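4. Results: where people put things

4.1 Naming before sorting

Before anyone moved anything, we asked the 31 participants to say what was on the table. We had planned to spend a minute on this. It took long enough that two people asked whether it was the study, and by the end of the first session it more or less was.

The pot gave no trouble. Some people called it a saucepan and one called it "the good one," but all of them meant a cooking vessel and all of them would have cooked in it. The spoon did nearly as well. Its thick, rounded handle led several participants to say it belonged to a child, or to someone's grandmother, and two of them gave it a place in the drawer on that basis: at the front, where small hands could get it, or at the back, where nobody had to look at it. Still, a spoon was a spoon.

The mushroom was called a mushroom by every participant, which we had first written down as full agreement. Gethin, who coded the transcripts, pointed out that it was nothing of the kind. People said "mushroom" in at least four tones of voice. There was the plain label, as with the pot. There was the label with a rising end, asking us if we were serious. There was "a mushroom" followed by "well, a toy." And there was a version, used by participants who cooked a lot, that sounded like a person meeting a distant cousin at a funeral. Our coding scheme had one box for all of these. We have since added boxes, and the scheme is worse in most other ways.

4.2 The three homes of the mushroom

In the sorting task proper, each participant was given a countertop, a drawer, a cupboard, a food shelf and a toy bin (a Norex bin with the lid taken off, after the pilot group spent their time admiring the lid). They were told to put the kitchen right. We did not say what "right" meant. Sayce had argued for a definition and lost, and has asked that this be recorded.

Pots went in the cupboard. Spoons went in the drawer. The mushroom went to one of three places, and people who chose one were often scornful of the other two.

The first group treated it as a toy and put it in the bin. They were fast and rarely looked back. Asked why, they seemed to suspect a trick. "It's fluffy," one said, and waited for us to write that down.

The second group put it on the food shelf. Their reasoning was that a toy mushroom is a kind of mushroom, and that whoever was using this kitchen would look for mushrooms where food was kept. This is hard to fault if the user is four years old. It is also the answer given by the participant who had run a restaurant for most of his working life, and who put the mushroom away stem down, then turned it on its side, then stem down again.

The third group put it in the pot.

We had not offered the pot as a place. It was one of the things to be put away, and the answer sheet had no column for it, so the first few cases were logged as errors. Parry noticed that the errors were all the same error. When a mistake is made in the same way by people who have never met, it is probably a convention, and we should have asked what it was for.

4.3 Why the pot

When we went back and asked, the answers fell into two sorts. Some participants meant storage. The mushroom was soft, the pot was hollow, and a cupboard is a cupboard; filling the one with the other saved space, and the thing would be there the next time somebody wanted to cook it. Others meant cooking. They had stopped tidying without telling us and had begun on lunch. One of these added the spoon, bowl end down, and then stood back with an expression we can only call satisfied. By the rules of the task she had put nothing away at all. By any other standard the kitchen looked more in order than it had all morning.

This overlap is the main finding of the section, and we are aware that it is not much to look at. Tidying and cooking use the same moves. You pick up a thing, you carry it to a container, you let go. With real food the two are kept apart by consequences: a raw mushroom left in a pot in a cupboard will make its position known within the week. Plush does not spoil. Take the spoiling away and the pot becomes as good a home as the shelf, and a participant can slide from one activity to the other with no outward sign, least of all to a researcher with a clipboard.

We tried to pull the two apart with a change in wording. "Put the kitchen right" became "clear up" for half of the remaining sessions and "get things ready" for the other half. The result was less clean than we would have liked. "Get things ready" did bring more mushrooms to the pot, but "clear up" did not send them away from it, and Rees has suggested that the phrase reminds many people of their parents and produces a general wish to hide things inside other things.

4.4 Laying out the objects

The starting layout matters more than we allowed for. In the first 17 sessions the mushroom lay on its side directly to the left of the pot, stem pointing down and to the right, so that its rounded end came close to the pot wall. The spoon's usual place was to the left of the mushroom. Nobody chose this for a reason. It was how the things had landed when Prydderch emptied the bag, and the layout was then kept with great care, as accidents in method tend to be.

Figure 3 gives four views of the objects on the wooden surface.

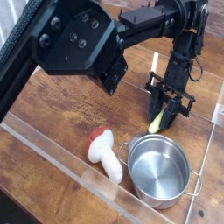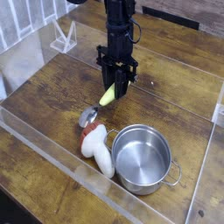
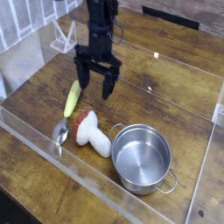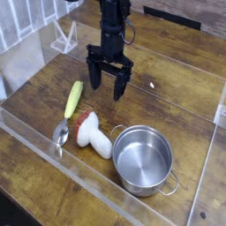
Figure 3. The layout used in Section 4. The red-capped mushroom lies on its side, left of the steel pot.

A stem that points at a pot is close to an instruction. Two participants said as much, one of them with some heat: she felt the mushroom had been "halfway in already" and that leaving it out would have been rude. For the later sessions we moved it to the far side of the spoon. Fewer mushrooms then went into the pot, and more went to the bin, though the food shelf held steady. Restaurant people and parents of small children seem to send a mushroom to the food shelf from anywhere in the room.

We would caution against reading the change as proof. Moving the mushroom also moved it nearer to the bin, and it may be that people put things where the arm gets tired. Sayce ran a short check with the bin shifted to the other end of the counter and reports that the answer is "yes, partly, and also no." The numbers behind that sentence are in the appendix, where they look more confident than they should.

4.5 A note on softness

The set was mixed on purpose. A metal pot and a metal-bowled spoon belong to the world of things that can be washed, dented and inherited. The mushroom does not. We wanted at least one object that was food by shape and bedding by feel, and in that it did everything asked of it. What we failed to predict was how much people would handle it. Participants held the pot by its wire handles and the spoon by its handle, as intended by whoever made them. They squeezed the mushroom. They squeezed it while thinking, they squeezed it while arguing with us, and one of them carried it into the corridor during the break and had to be asked for it back.

Squeezing does not appear in our coding scheme either. It should, if only because the participants who held on longest were also the slowest to choose a place – and the likeliest to change their minds after choosing. We cannot say which way this runs. It may be that a hard choice makes people squeeze, or that a soft thing makes them put off the choice. A firm mushroom of the same size and color would settle the matter. We have looked for one since September and so far own two that are the wrong color and one that is a doorstop.

4.6 Cases left out

Three sessions are not included in the counts. In the first, the participant put every object in the toy bin, including the pot, and explained that he was moving house. In the second, the answer sheet was used to wedge the cupboard door. In the third, the participant put the mushroom in the drawer with the spoon and would not discuss it. Gethin wanted to keep this last one as a fourth home, and there is a case for doing so, but a category with a single member who declines to comment seemed more than the table could bear. The session notes are kept with the rest.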